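Comunidad > Pequeño comercio > Kioscos y cafeterías

Buscar en el foro Buscar

Chocolatinas junto a la caja en verano

marga_k
6 de mayo de 2020
Llevo una cafetería pequeña y el año pasado en agosto tiré casi 40 chocolatinas. ¿Las quitáis del mostrador o las metéis en la nevera? El comercial de Hepburn dice que con el aire a 20 grados aguantan.

tejero
A 20 grados aguantan, pero dudo que tu local esté a 20 con la puerta abierta. Yo las guardo en julio y vuelven en septiembre.

marga_k
Es que junto a la caja es donde se venden. En la estantería del fondo no salen.

Nelow
En la nevera se ponen blanquecinas y la gente las devuelve. Mejor pedir menos cantidad. Dolis sirve cajas pequeñas y pasa cada semana.

tejero
No estoy de acuerdo. Si van bien cerradas no se ponen blancas, el problema es sacarlas y meterlas cada día.

Catriona McIver
Yo tengo pocas a la vista y repongo a mediodía. 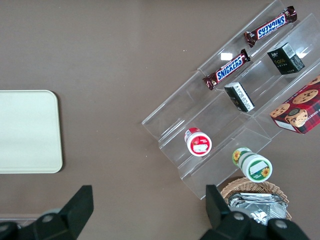

El resto lo guardo en el almacén, que da al norte. El verano pasado perdí 5 en toda la temporada.

marga_k
Gracias. Probaré con menos género y a ver.

Temas relacionados
- Nevera de bebidas Sever: consumo
- Pedido mínimo de 300 euros, ¿es normal?
- Caducidades: cómo las apuntáis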